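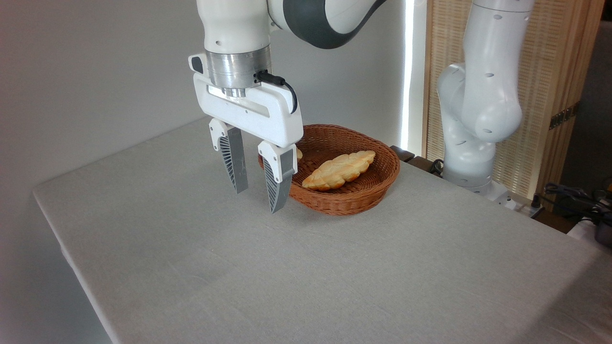
Gripper open over the bread basket, second arm standing by on the right.

Topic: Can arms do the table chores yet?

skurk_bench wrote:
My opinion after following this for long time: clearing a table is still too hard. Bread is the worst. Each loaf has another shape, the crust breaks, and the basket slides on the cloth when you touch it. For shop-floor parts I have no doubts. For a kitchen I would not pay.

Şengül Öztürkmen wrote:
I don't agree completely. A braided loaf gives good places to hold, better than a smooth roll. With two narrow fingers I would go across the middle, not at the end. The rim of the basket is what I would worry about, because one finger must go down between the wicker and the crust.

skurk_bench wrote:
And the crumbs? Who cleans the crumbs from the linen?

Şengül Öztürkmen wrote:
You, with your hand, as today. I did not say it does everything :)

rornent4 wrote:
At Tokgöz we use one arm for moving trays. We logged 1588 moves and 1542 were without help. It sounds very good, but a person must still stay near for the others, so the saving is small. And our trays are all the same size.

cullari_m wrote:
Sorry, but trays are not bread. You can not compare this. My mother sets the table for nine people faster than any arm can find the first fork.

rornent4 wrote:
I compare only the supervision. If you must watch it, you can do the chore yourself.

Şengül Öztürkmen wrote:
For you, yes. My uncle can not lift his arms well, and for him a slow machine is already a help. Does anybody know softer pads that do not press marks in the crust? The stiff ones I have tried are too hard for fresh bread.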